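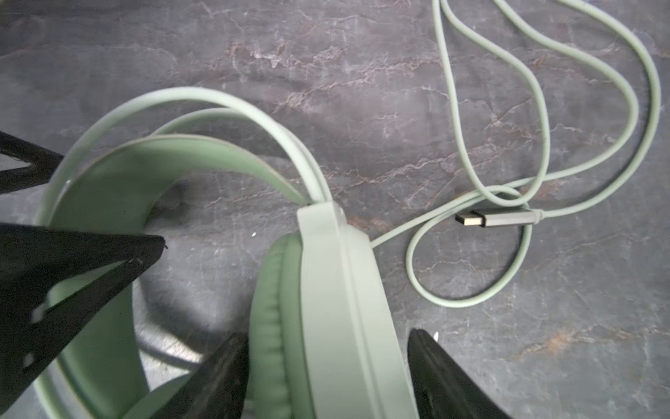
Wustach Language Circle: Frequently Asked Questions

Last updated 09/11/2022

These are the questions we receive most often about our online conversation groups. If your question is missing, please write to us through the contact form. We are a small office and we answer in the order the messages come in.

What is the Wustach Language Circle?

We organize conversation groups for adults who are learning English, French or Welsh. Each group meets by video call once a week, for one hour. We do not teach grammar from a book. The groups are for people who already know some of the language and want to speak it more.

Which level do I need?

For English and French you should be able to introduce yourself, talk about your work or studies, and understand the answer when somebody speaks slowly. For Welsh we also have a beginners' group, led by Cledwyn Howells. He learned the language at home as a child and he has much patience with the pronunciation of "ll".

How big are the groups?

A group has at most 6 learners and one leader. With fewer than 3 learners we join two groups together for that evening, and you will get a message about it in the afternoon.

What do we talk about?

The leader sends a short text or a few questions two days before. Recent topics were renting a flat, neighbours, cooking for guests, and what people did with their first salary. We leave out politics and religion unless the whole group agrees to it.

Do I have to turn on my camera?

No, but we ask you to try it. It is easier to understand a person when you see the mouth moving. If your connection is weak, switch the camera off and keep the sound.

What equipment do I need?

A computer or a tablet, a stable connection and a microphone. A telephone also works, although the shared text is then very small to read. We recommend a headset, in any price class. With loudspeakers the other learners often hear their own voice coming back, and this is tiring when you already concentrate on a foreign language.

My microphone is not working. What can I do?

Please check these points before you write to us:

Is the headset plugged in fully? Take it out and put it in again, in another socket if you have one.
Is the right microphone chosen in the sound settings of the call?
Did you allow the browser to use the microphone?
Is there a mute switch on the cable or on the ear cup?

If it is still silent, restart the computer and enter the call again. You can test your sound in our practice room, Melano, which is open day and night. The link is in your welcome letter.

What is Flilero?

Flilero is our word list. During the call the leader writes down the new words and expressions, and afterwards you find them there under the name of your group. It has now more than 1,000 entries in English. You may download it and print it for your own use.

And what is "Gape"?

Gape is the name of our pronunciation hour, because you have to open your mouth wide for many of the exercises. It takes place once a month and is free for all members. You can come without registering.

How much does it cost?

One year of membership costs 52 dollars, the price of one dollar per week. You can pay by card or by bank transfer. Students and people without work pay half. Write us a short message and we will send you the code, we do not ask for documents.

Can I try it first?

Yes. You may visit one group without paying. Please tell us your language and your level, and we will suggest an evening.

What happens if I miss a meeting?

Nothing bad. Please inform your leader if you can, so the group does not wait for you. We cannot give back money for single meetings, but you are welcome to visit another group of the same level in the same month.

Are the calls recorded?

No. We also ask members not to record them. People speak more freely when they know their mistakes will not be kept.

Can I change my group?

You can change at any time if there is a free place. The big change of groups is in March, when many members finish their year and we make the new timetable. If you have a favourite evening, tell us before the end of that month.

How do I cancel?

Membership does not renew by itself. We send one reminder before it ends, and if you do not pay, your place goes to the next person on the waiting list. Your access to Flilero stays open for a further 3 months.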